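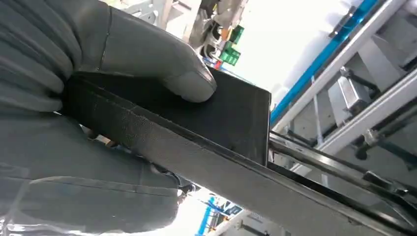
Fig. 1. Gray glove, thumb on top, fingers underneath.

Looking After Small Collections
Session 2: Picking things up, putting things down
Notes by Birthe Bundgaard, Ravstead evening course
Thursday, September 17, 2020

Last week we talked about light and damp, and a lot of you went home and moved pictures off sunny walls, which made me very happy. Tonight is about hands. Most of the broken things I've been asked to look at over the years weren't hurt by floods or moths. Someone picked them up while thinking about something else (often me, I'm sorry to say).

Before you touch anything

Look at it first. Walk around it if you can. Has it been mended before? Is there a lid, and is the lid attached? I once lifted a very nice sugar bowl by what I took for one solid piece and the bottom half stayed on the shelf. It was fine, I was not.

Then clear the place it's going to. I'd put this one in capital letters if I were that sort of person. You do not want to be standing in the middle of the room with a clock in your arms, looking for somewhere to set it down.

Take off rings, bracelets, long necklaces, lanyards and anything with a big buckle. Pens stay out of the room. Pencils only, please, and keep them out of your hair!

Gloves or no gloves

We spent a long time on this in February with the last group and I expect we'll do it again. My own rules go like this:

Metal, photographs, negatives, lacquer: gloves on.
Paper and books: clean, dry hands. Gloves make you clumsy at the edge of a page, and that's how you get tears.
Glazed china and glass: clean hands, or gloves that really grip. Never loose cotton ones.
Anything with old paint, feathers, fur or stuffing: gloves on, and wash afterward, as some of it was treated with nasty stuff back in the day.

Buy gloves that fit. If there's spare material at the fingertips you'll feel nothing and catch on everything. Change them when they're dirty, and don't scratch your nose.

Ways of holding

Flat things: support from underneath with as much of your hand as you can, and use the thumb only to steady. Bigger flat things want a board under them. Slide the object onto the board and carry the board.

Round and hollow things: one hand under, one hand at the side. Handles, spouts, rims and knobs are not for lifting. Yes, I know what handles were made for. They were made for that when they were new.

Books: don't hook a finger over the top of the spine and pull. Push the neighbors back a little on both sides, then take hold of the middle.

Textiles: roll them if you can, and if you have to fold, pad the fold with tissue. Never carry a garment by its shoulders.

Framed things: both sides, one at a time, glass facing you.

Moving more than one thing

The Vídalín house inventory came to 1,336 objects, and Grímur Vigfúsdóttir and I moved every one of them down a flight of stairs. We used shallow trays with padding and put no more than 8 small pieces on each. It felt painfully slow the first day. By the second we'd stopped noticing. One person carries, one person opens doors, and the person with the doors does the talking.

Don't stack. Don't mix heavy with light on the same tray. If you get tired, stop and have your tea in another room.

If something breaks

Stay put and look at the floor before you move your feet. Pick up every crumb, including the ones that look like dust, and wrap the larger bits separately so the edges don't grind together. Write down what happened while you remember it. No glue! I've spent more evenings taking old glue off than I have putting anything back together.

For next week

Choose one object at home, nothing precious, and move it from one room to another the slow way. Write half a page on what you did, including where you hesitated. Then read the handout on boxes and tissue, page 19 onward. The earlier part is mostly suppliers, and you can skip it unless you enjoy that kind of thing.

Bring a soft pencil and a clean towel. We're doing lids.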